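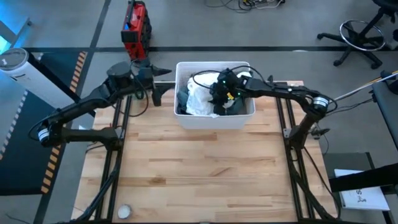

Dark things and a white one, sharing a bin at Prellevau.

3 min read

Folding table at Prellevau draws a crowd, and some views on sleeves

The Prellevau centre has given over its front room to laundry this August, and the town has responded in the way towns do, by turning up to tell other people how to fold.

The idea is simple enough. Bring a load of clean washing, take a turn at the long table, and go home with it in a state you could put in a drawer. Entry is free, tea is not, and sessions begin at 2 and finish when the last sock has been paired or given up on. The organisers, who normally run the film evenings, say 83 people have signed up so far, which beats the last film evening by a distance they would prefer not to discuss.

The sessions grew out of a leaflet produced by Cillevance, the housing association on the canal side, after tenants were asked which household job they put off longest. Ironing had been the favourite. Folding won comfortably. The leaflet offered advice, with diagrams, and was found by most of its readers to be harder to fold than the shirts.
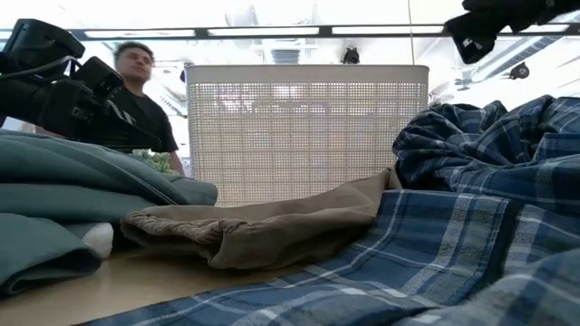
Trousers and towels give little trouble. Anything with two straight sides can be halved, halved again and put on a pile, and a beginner who starts with these goes home feeling capable. The handout at the door suggests doing exactly that – flat things first, sleeves later, fitted sheets only in company.

It is the plaid shirt that divides the room. One school fastens the buttons, lays it face down and brings the sleeves across the back like someone being arrested. The other regards buttons as a matter for the wearer and rolls the whole thing up from the hem. A third group, smaller but very sure of itself, holds that a flannel shirt belongs on a hanger and should never have been brought.

Both of the main methods were on show this week, and both produced shirts of much the same size. This settled nothing. 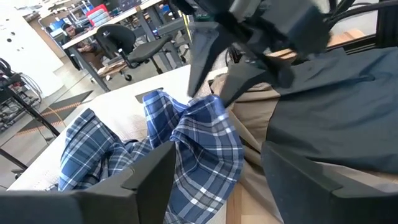 Flannel makes its own difficulties, being thick enough to spring back and soft enough to slump while it does so. The handout's advice is to smooth each layer with the flat of the hand before starting the next, and to leave the collar until you have calmed down. Khaki is more forgiving. Dark cotton is forgiving too, up to the point where it meets a white towel, after which it will carry the evidence for a fortnight.

That brings the handout to its one firm rule, printed in capitals: sort before you fold. Put the whites in one heap and the darks in another, and tip the bin right out instead of fishing in it for the piece you fancy. Regulars admit to ignoring this. Fishing is quicker for the first few minutes and slower for the rest of the afternoon, as you arrive by stages at the bottom of the bin and the things you were avoiding.

Local support has been generous in a practical sort of way. Pristo, the dry cleaner's by the bus station, has offered 2 hours of free advice on stains and a box of hangers, the latter received with some triumph by the third group. The Crăciun bakery is supplying poppy seed rolls, to be eaten well away from the table after an early incident with a pillowcase.

There is talk of a contest to close the month, though the rules are still being argued over. Speed alone has been ruled out on the grounds that it rewards people who stuff. Neatness has been proposed, but that needs a judge, and so far every person approached has turned out to belong to one school or the other.
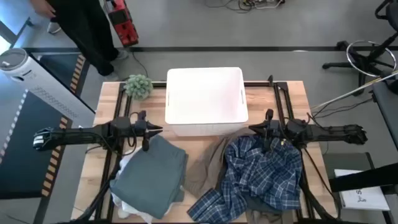
Dorota, for her part, would scrap the contest and give the time to fitted sheets, saying that she had come along twice hoping for help with one and had heard nothing but shirts. She added that at home she rolls hers into a ball and shuts the cupboard door quickly, and that the method has served her well for years.

The organisers say a sheet session is being considered, subject to finding a bigger table. Until then, visitors are asked to bring clean washing only, to check pockets beforehand and to take home everything they came with. A single grey sock remains at the front desk and may be collected during opening hours.

Contact the newsdesk | © Prellevau Community News | Back to top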